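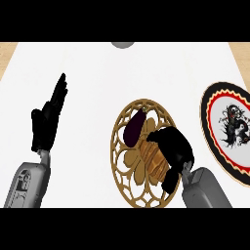 White tabletop, simulated view

Motorcycle Intake and Road Safety Inspection
Flirnell Riders Training Center
Form revised June 2025

Unit: Fotis 500, training fleet
Odometer: 3,279 miles
Previous inspection: December, at 2,811 miles
Result codes: P = pass, A = attention needed, F = fail, N = not applicable

A unit with any item marked F shall not be released to students. Items marked A must be corrected before the next scheduled service.

1. Tires and wheels
1.1 Front tire tread depth — P
1.2 Rear tire tread depth — A
Comment: The center of the tread is close to the wear bars. Sidewalls are sound. Replacement is to be ordered from Karunaratne under the fleet account.
1.3 Cold tire pressure, front and rear — P
Comment: Rear was low on arrival and was set to the figure on the swingarm label.
1.4 Spokes or cast wheel condition — P
1.5 Wheel bearings, side play — P

2. Brakes
2.1 Front pad thickness — P
2.2 Rear pad thickness — P
2.3 Fluid level and color — A
Comment: Front fluid is dark. The service record does not show a change. Flush at next service.
2.4 Lever and pedal travel — P
2.5 Hoses and fittings — P
2.6 Brake light, operated from lever and from pedal — F
Comment: No light from the pedal. The switch was adjusted and the item tested again with the same result. Switch to be replaced.

3. Lights and electrical
3.1 Headlamp, low and high beam — P
3.2 Turn signals, front and rear — P
Comment: Left rear lens has a hairline crack. It does not let in water at present.
3.3 Horn — P
3.4 Battery terminals and hold-down strap — P
3.5 Engine stop switch — P

4. Chain and controls
4.1 Chain slack — A
Comment: Tight spot found when the wheel was turned by hand. Slack is within limits elsewhere.
4.2 Sprocket teeth — P
4.3 Throttle return, bars at full left and full right — P
4.4 Clutch cable free play — P
4.5 Side stand and cut-out switch — P

5. Frame and suspension
5.1 Steering head bearings — P
5.2 Fork seals — P
5.3 Rear shock, leaks and mounting bolts — P
5.4 Crash bars — P
Comment: Flilura bars fitted. Scuffing on the right side only. Bolts checked for torque.
5.5 Center stand — N

Overall result: F (item 2.6)

Disposition: Held out of service. The key is to remain in the office cabinet and a red tag is to stay on the handlebar — removal of the tag without a signed retest is not permitted. Retest of section 2 is due within 14 days. The next full inspection is due at 3,649 miles.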